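Can a robot put away laundry yet, or is it still too early?

Posted April 28, 2026 by Verena Gisler

I run a guesthouse with 9 rooms and spend a lot of time hanging up shirts and jackets. I keep reading that machines can do this now. Tekska and Plomo both list home robots, but neither says much about clothes. The job I have in mind is getting a shirt on its hanger up onto a rack. 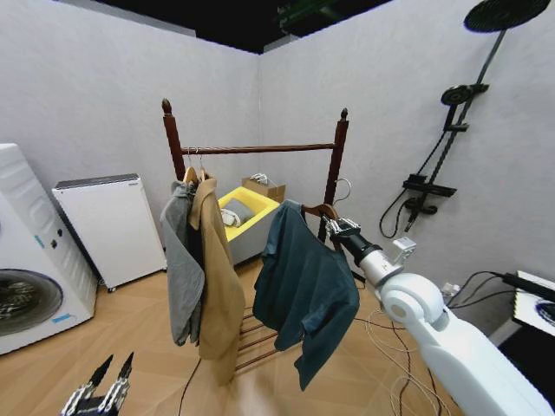

Teal shirt on its hanger, next to the rack.

Folding would be nice too, but hanging matters more to me. Has anyone looked into this seriously?

Brito

Partly. Moving a shirt that is already on a hanger is the easy half, because the hanger is stiff and gives the hand something to hold. Getting the shirt onto the hanger is much harder - cloth never lies the same way twice. Clothes also end up in other places, like over the back of a chair, and the machine has to find them first.

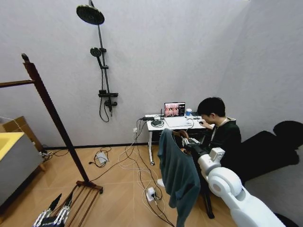 Flakent says no, save your money. A person can hang 30 shirts before one of these gets through 4, and you would still have to tidy the floor for it.

Verena Gisler

Thanks, both. Speed matters less to me than whether I can leave it alone. 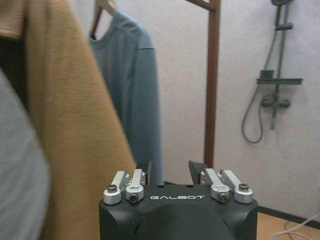 I would want a trial on a mixed load before paying for anything. Shirts by themselves are too kind a test. On a rack where a bulky tan garment hangs partly in front of a gray-blue shirt, the machine has to reach the one behind without dragging the other off. I'll ask Plomo if they do trials and check again in November.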